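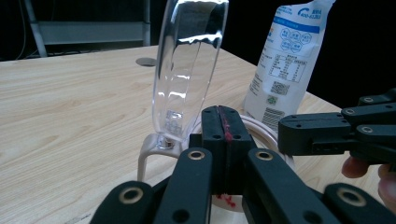 Clear plastic cup on the wooden table

Re: [Wistport-allotments] Squash for the October swap

Hello all,

> Has anyone grown Purico from saved seed? I had 41 seeds from last year's fruit and I'm wondering whether to bother, or just buy new. Also, is the Sunday swap still on, and do we bring our own cups for the soup?

Yes, still on, and yes please to cups! Anything you like, plastic is fine, just put your plot number on the bottom so it gets home again.

As for the Purico, I'd say go for it, but only if you didn't have other squash flowering nearby. I saved mine the year I had courgettes in the next bed and got some very odd lumpy green things (tasted of wet cardboard, the hens were pleased). Last spring I gave in and bought a packet of 100 from Wiegand, which was far too many for me, so I've 63 left and will bring the lot along in envelopes. Help yourselves.

If you've room for a climber, do try Pumard as well. It sulked right through June and I nearly pulled it up, then it went over the fence and halfway up the water butt! The fruits are small but they keep for ages in the shed.

Does anybody want flowerpots? I have more than 300 of the little square ones and I'm not taking them back to plot 41 under any circumstances.

See you there, I'll be the one with the wheelbarrow.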